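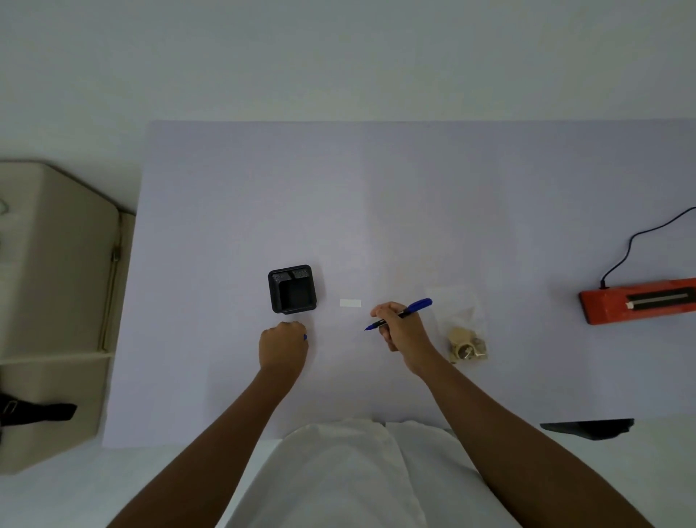
Label and marker at the packing table, with the orange sealer at the right.

Progress report to the Helovberg small grants fund
Snack Bag Project, spring period, through May
Prepared by Selamawit Alemneh

We're so happy with how this spring has gone! The grant paid for the heat sealer, the bags and the labels, and we set up one table where everything is within reach. Our target for the period was 200 bags of mixed snacks for the Unar after-school rooms. We have sealed 192, and the last few will be done as soon as the next cracker order comes in from Biltano.

Tolera Jemal runs the table and has taught the rest of us his way of doing it. Fill the bag no more than halfway, gather the top edge with both hands, and smooth it out before it goes anywhere near the sealer. 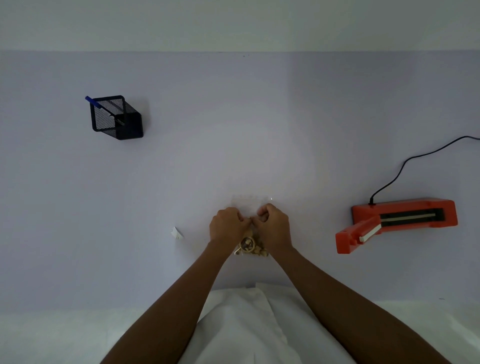
It sounds fussy, but a creased edge gives a weak seal, and we had a fair number of those in the first weeks (mine, mostly). Tolera now has people practice on empty bags first - a few minutes is plenty - and we redo far fewer.

The mix has gotten better too. The children at Unar asked for more of the chocolate-filled biscuits and fewer plain ones, so we changed the order, and the staff there tell us much less comes back uneaten.
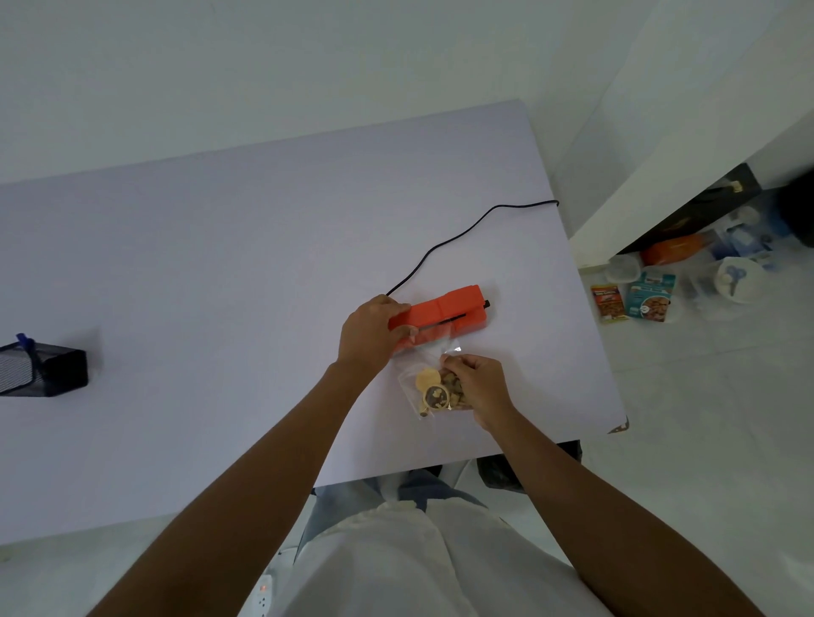 Spending and next steps
We have spent 86 percent of the award. The remainder will go to bags and a second box of labels. In the next period we'd love to add the Leblanc site, which has asked for 38 bags a month to start.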